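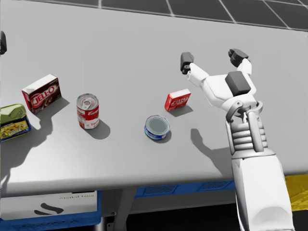
¿Por qué unas cosas van a la nevera y otras no?

¡Hola! Hoy os quiero contar una cosa que me pregunté yo misma cuando tenía ocho años, un día que guardé el pan en la nevera y la miel en el congelador (mi madre todavía se acuerda). Llegas del súper, pones la compra en la mesa y toca decidir: ¿esto al frío o al armario?

Para entenderlo hay que hablar de unos seres pequeñísimos que están en todas partes: en tus manos, en el aire, en la piel de una manzana. Son los microbios. Muchos no nos hacen nada y algunos hasta nos ayudan, como los que convierten la leche en yogur. Pero otros se ponen a comerse nuestra comida antes que nosotros, ¡qué cara!, y entonces la comida huele raro, se pone blanda o le salen pelitos verdes. Los pelitos son moho, que es primo de las setas.

¿Qué necesita un microbio para estar a gusto?

Pues casi lo mismo que tú en vacaciones: agua, comida y calorcito. Si le quitas una de esas cosas, se fastidia. Con el frío de la nevera los microbios no se mueren, pero van lentísimos, como tú cuando suena el despertador. Por eso la leche abierta dura unos días en la nevera y en la encimera, en pleno verano, se estropea enseguida.

¿Y el arroz?

El arroz crudo está seco, seco. Un microbio que cae ahí no encuentra ni una gota para beber, así que el arroz puede pasarse meses en el armario tan tranquilo. Lo mismo les pasa a los macarrones y a las lentejas. Eso sí, en cuanto los cueces se llenan de agua, y las sobras van a la nevera.

La miel tiene otro truco. Lleva tantísimo azúcar que el azúcar se queda con el agua y no la suelta. La sal hace algo parecido, y por eso hace siglos, cuando no había neveras, la gente salaba el pescado para llevarlo de viaje.

¿Y las latas?

¡Mis favoritas! Primero se cierra la lata para que no entre nadie y luego se calienta muchísimo, y los microbios que quedaban dentro no lo aguantan. Mientras siga cerrada, aguanta en el armario. Cuando la abras, pasa lo que sobre a un recipiente con tapa y mételo en la nevera.

Un experimento para casa

Mi amiga Imogen Wragg lo hace con su clase. Pide ayuda a una persona mayor y coge 3 trozos de pan iguales:

Mete cada uno en una bolsa transparente y ciérrala bien.
Echa antes unas gotitas de agua en dos de ellos y deja el otro seco.
Pon uno mojado en la nevera y los otros dos en un armario.
Míralos cada mañana y dibuja lo que veas.

No abras las bolsas, y al terminar, a la basura cerradas. ¿A cuál crees que le saldrá moho primero? Apunta tu respuesta antes de empezar, ¡y no vale cambiarla!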